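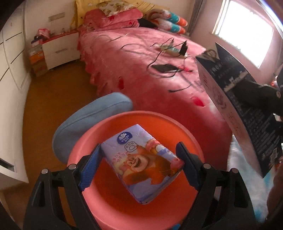

Residents want the move-out form to start with the bedroom, according to one reader's comment sent to the Norkarar housing desk in February, which said that kitchens get all the attention while chargers, bedding and paper bags pile up in the room where people sleep. The housing office has now followed that suggestion. A revised clearing guide for the Norkarar apartment blocks takes effect next month and places the bedroom first in the order of work.

The guide applies to 1,524 units managed by Fernum, the property firm that runs the blocks. It replaces a two-page sheet that listed rooms alphabetically and gave no instructions for small items. The new version runs to 10 pages and sorts bedroom contents by where they are usually found: on the bed, on the nightstand, on the floor and in the wardrobe.

Items left on the bed are handled first. The guide asks residents to remove anything electrical before touching the bedding. Power strips are to be unplugged at the wall, and any adapter taken out of the strip and packed with it. Charging cables are to be separated, coiled one at a time and tied. Phones are kept with the resident and do not go into a box.

Bedding comes next. Pillows and quilts are packed in separate bags, with quilts rolled and blankets folded. A plush bedspread is to be shaken out over a hard floor and packed last, so that it can serve as a sorting surface until the rest of the room is done. Fernum had earlier advised stripping the bed at the start. Inspectors reported that small items were then moved to the floor, where several were left behind.

Nightstands are to be emptied drawer by drawer. The drawers may stay in place during a move within the same block. For moves by truck they are taken out, wrapped and numbered on the back panel. Handles should be covered with cloth or paper.

A section on children's furniture has been added. Small chairs with a plastic seat and a padded backrest are no longer to be stacked, after complaints about dents in the padding. The seat may be used to hold light goods such as tissue packs while a room is being sorted – it should be cleared before the chair is carried. Soft packs of tissues are treated as filler and can go into the gaps in any box that holds no food.

Paper shopping bags are permitted for clothing only. The guide sets a limit of one layer of folded garments per bag and states that rope handles are not to be used for lifting on stairs. Bags must stand upright against a wall. A bag that leans is to be repacked or emptied into a box.

Boxes already on the floor are checked before new ones are brought in. Residents are asked to open each one, write the contents on two sides and close it again. Printed cartons may be reused if the old print is crossed out. Stacks are limited to the height of the nightstand and must not block a wardrobe door.

Tall wardrobes remain in the apartment in all units where they are fitted to the wall. Residents clear them after the floor, top shelf first, and leave the doors open for inspection. Wall vents are to be kept free of boxes and fabric throughout.

Packing supplies will be available from the Ametepe depot between 9 a.m. and 4 p.m. Each unit may collect one set of flat boxes, cable ties and labels without charge. The depot holds 1,685 sets at present. Roughly 100 of these are reserved for residents moving at short notice, who can collect them outside the stated hours by arrangement.

The firm tested the guide in the Uva block over the winter. Clearing times for the bedroom were slightly longer than under the old sheet, while fewer small items were handed in after departure. Cables and adapters had been the largest group of lost property in that block. The test did not include units with more than two bedrooms, and a supplement for those is in preparation.

Printed copies will be placed in the entrance halls. The old sheet remains valid for residents who have already booked an inspection.

Shares: 14 | Comments: 6

Get local housing news by email. Sign up for our newsletter. You can unsubscribe at any time.

Contact | Copyright | Back to top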